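Teaching a robot arm to tidy up, the slow way

Well, I've gone and done it. The spare room at Grillolport now has a robot arm in it, and I have spent most of the last month moving cups about with a remote control. I promised a couple of you I'd write up how it's going, so put the kettle on, this is a long one.

First the kit, for those who like kit. The arm is a Kiltik, bought second-hand, which came in a box packed with what looked like an entire sheep's worth of wadding. The thing I steer it with is a smaller arm of the same shape, with a trigger on the end, and I've always called it the Cocco because that's what was written on the bag of screws. You hold the Cocco, you move it, and the big arm copies you. Squeeze the trigger and the big gripper closes. The recording side is a bit of free software called Pollik, which saves what the cameras saw and what all the joints were doing, so that later on you can train something on it and the arm can (in theory!) do the job by itself.

It took me ages to understand that I wasn't programming it. I kept wanting to write down rules, go here, go down a bit, close, go up. There aren't any rules. You do the job, over and over, with small differences, and the machine tries to pick up what the jobs had in common. It's much closer to teaching a child to lay the table by laying the table in front of them every night, except the child has no interest in forks.

I began by trying it the other way, which is to take hold of the arm with the motors slack and push it through the movements by hand. I'd read that this was the natural way to do it and I was very keen. It's lovely for the first few goes, you can feel exactly where everything is, and there's no learning to speak of. But my hands kept ending up in the pictures. Great pink knuckles in every recording! And of course when the arm is working on its own there are no knuckles, so I was teaching it that a cup gets picked up when there's a person leaning over it. I also got a sore shoulder. So out came the Cocco.

Remote control is harder than it looks and I'd like some sympathy for this. You're sitting to one side, the arm is facing a different way from you, and your brain has to do a little twist every time you go left. My first evening I knocked over everything on the table that could be knocked over. By the end of the first week I could reliably get hold of a cup, and by the end of the second I could do it without holding my breath.

The wrist camera has been the biggest help. It's a tiny thing fixed just behind the fingers and it shows you what's between them, so you aren't guessing from across the room. I have it up on the laptop and I've caught myself steering almost entirely from that, the way you'd reverse a car with the camera and forget you own mirrors. The trouble is that it shows you a very small world. A cup that close is enormous, and whatever is behind it might be a hand's width away or right up against it, you really can't tell. I've bumped into a good few things that way.

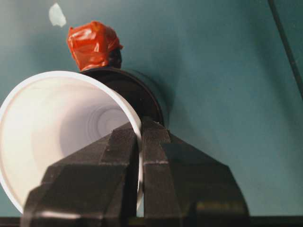

Rims, then. If you pick up a plastic cup round its middle, you have to open the gripper as wide as it goes, come in dead straight, and hope. If you go for the rim, one finger in and one finger out, you only need a little gap and it's a much more forgiving grab. A thin wall is easy to pinch. But you do have to be fussy about the angle, because if the inside finger goes in crooked it catches the side and the whole cup scoots off. I've got into the habit of stopping just short, having a look, and then going in. Which brings me to my first proper mistake.

All that stopping and looking gets recorded too. The arm doesn't know I was thinking. As far as it's concerned, hovering above a cup for three seconds is part of picking up a cup, and so the first version I trained would drift over to the cup, hang there like a heron, and never go down. I sat and watched it hover for a whole mug of tea. I'd taught it to dither! I had to throw out the whole of the first batch, and I did sulk for an evening.

So now I practise the grab a few times with the recording off, and only start it when I know what I'm going to do. I try to keep moving, not fast, just without any long gaps. Small wobbles are fine. I used to bin a recording if I missed on the first go, but I've stopped doing that, and I think it's made the biggest difference of anything. If I miss, I back off and come in again and carry on to the end, and that all stays in. Otherwise the poor thing has only ever seen perfect grabs and it hasn't a clue what to do when one goes wrong, which is most of the time.

The second mistake was being tidy. I like things in their places (anyone who has seen my spice shelf will back me up) and I was putting the cup back in the same spot each time, as near as I could manage. The arm learned that spot beautifully. Move the cup a couple of inches and it went confidently to where the cup used to be and closed on thin air. Now I shuffle things between goes. Cup upright, cup on its side, a bit nearer, a bit further, something else next to it, curtains open, curtains shut. It feels like making a mess on purpose and I have to make myself do it.

Right, how is it doing? I keep a notebook, and the newest version got 24 grabs in a row before it fumbled one, which I was so pleased about that I rang my sister. It had been a good morning, mind you. After lunch with the sun round the other side it was noticeably dimmer, in both senses. Things lying down are still harder for it than things standing up. And it lets go too soon when it's putting things down, so there's a little drop at the end, and I know exactly where it got that from, because I do it too. Go and look at your own hand when you put a cup on a table. I never had, before this, and mine is terribly slapdash.

It's a funny feeling, seeing your own bad habits come back at you from a machine. It swings slightly wide to the right on the way to everything. I do that with the Cocco because the edge of the desk is in the way of my elbow. There's no desk in the way of the arm, but off it goes, out and round, every single time, politely avoiding my desk.

A few of you asked whether it's worth having a go, and I'd say yes if you have patience and a door you can shut. It isn't hard in the way I thought it would be. I have no maths to speak of and I've got by with the Pollik help pages and a lot of swearing. The boring bit is the sheer repetition. I do it in short bursts now, 2 sessions a day, one before breakfast and one after tea, with the radio on. If I go on longer than that I get sloppy, and then sloppy is what it learns. You can see it if you play the recordings back in order, they get worse and worse and then there's a gap where I went for a biscuit.

Things I still need to sort out: a chair that goes up high enough, a better lamp so I'm not at the mercy of the weather, and moving the desk, obviously. I'd also like to try two cups, one into the other, which sounds simple and I suspect will take me until December. I had one try at it last night just for fun and got them stacked on the fourth attempt, and then couldn't get the gripper to let go without bringing both of them back up with it.

I'll do another post when I've had a proper crack at the stacking. If anybody reading has used a Cocco left-handed, do leave a comment, as I'm wondering about swapping sides to give the elbow a rest.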